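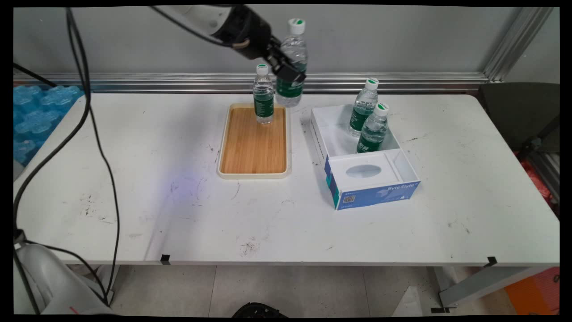
Home Economics 141, Week 2: Packaging and What We Pay For

Okay, last week ran long and I never got to unit pricing, so we're starting there. If you missed class, get the notes from somebody before you try the worksheet, or come see me. I'm in my office most afternoons and I like company!

Unit price is just the price divided by how much you get. You all know this. What trips people up is that stores pick different units for things sitting side by side on the same shelf. One juice is priced per ounce and its neighbor per quart, and now you're doing arithmetic with a cart in your way and a kid pulling on your sleeve. My advice is to pick one unit before you leave the house and convert everything to it. I use 100 milliliters for drinks (I grew up with metric and I'm stubborn), but ounces are fine. Just don't switch halfway through a page on me, because I will lose track and you will lose points.

Now the fun part. A drink's price covers the drink, the container, the label, the trucking, the shelf space and the store's cut. With something cheap like water, the stuff in the container can be a very small piece of that. With olive oil it's a much bigger piece. So when we compare a small container to a large one, we're really asking how those other costs get spread out. A bigger container doesn't need a bigger label in the same proportion, and it still only needs one cap. That's most of the reason the big size tends to be cheaper per ounce.

Tends to! Please check. My student Lavanya Kurup brought in a receipt in April where the family size of crackers cost more per ounce than the regular one, and the regular one wasn't even on sale. I've been using that receipt in class ever since and it's getting pretty soft at the folds.

A few words you'll need for the reading:

Unit price: price divided by quantity, always with the unit written next to it.
Net contents: what's inside, leaving out the package.
Multipack: several single containers sold together. Work out the total contents first, then divide.
Deposit: money you get back when you return the container. Leave it out of the unit price and put it on its own line.

For the worksheet, choose one food or drink you buy all the time and find it in at least two sizes. Write down the price, the net contents and the store. Then tell me which one you'd really buy and why. "I can't carry the big one up the stairs" is a perfectly good answer and I'll give it full credit. So is "half of it would go stale."

Reading for next time is the Hegde chapter on store brands. Skip the tables at the end, we'll do those together. Bring a calculator, and bring a receipt if you've got a weird one.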